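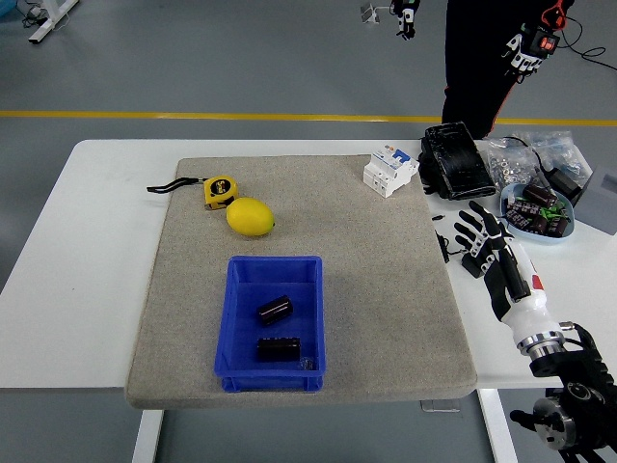
A tape measure and a lemon on one of the tables.

I went to Plitville for the open day with low expectations and came home wanting to live there. My cousin Juwita Chin moved from Drernstead last year and has been on at me ever since to come and see the place, so when the city announced it was opening up a whole string of old buildings in January, I finally bought a bus ticket.

We started on Abu Hammour, the long street that runs uphill from the river. Half of it is brick row houses with deep porches, and the other half is shops with apartments on top. Juwita wanted to show me her bakery, her library, her favorite stoop (it has a blue door and a very fat cat), and by the time we reached the old streetcar barn it was past 10 and there was already a line.

The barn is worth the trip on its own! The roof trusses are all still there, the tracks still run across the floor, and the light comes in from high windows along the north side. Qusai Akl led our group and he clearly loves the building. He told us it once held 70 streetcars, that the last one rolled out before he was born, and that his grandfather swept the floors. The plan is to turn the back half into small apartments and keep the front as a market hall. I asked what the rents would be and he said the smallest units are set at 1499 a month, which got a groan from the locals and a gasp of envy from me. I pay more than that in Lurnetby for a view of a parking garage.

From there we walked down to the Tannery, a block of workshops that share one big courtyard. You could wander in and out of nearly every door. Randa Haddadin prints neighborhood maps and let us pull one ourselves — mine came out crooked and I've framed it anyway. Next door, Sipho Hlongwane was talking about the tree planting along the riverbank, 100 sycamores so far, and he had a hand-drawn chart of where each one went. People kept coming up to point at theirs.

Lunch was lamb flatbread from a window on the courtyard, eaten standing up. Get there before noon if you want the one with pickled turnip.

The afternoon was looser. We crossed the footbridge, looked at the old pump house (closed, sadly, though the outside is gorgeous), and got talking with Bilal Matar, who runs the walking club and knows every alley in town. He sent us home the back way, past gardens I'd never have found.

A few practical things: parking by the river fills up early, the barn has no heat, and the hill is steeper than it looks on the map. The bus back to Lurnetby leaves from the library side of the square. I nearly missed mine.

Last updated: January

We use cookies to remember your settings and to see which pages get read. Accept | Manage choices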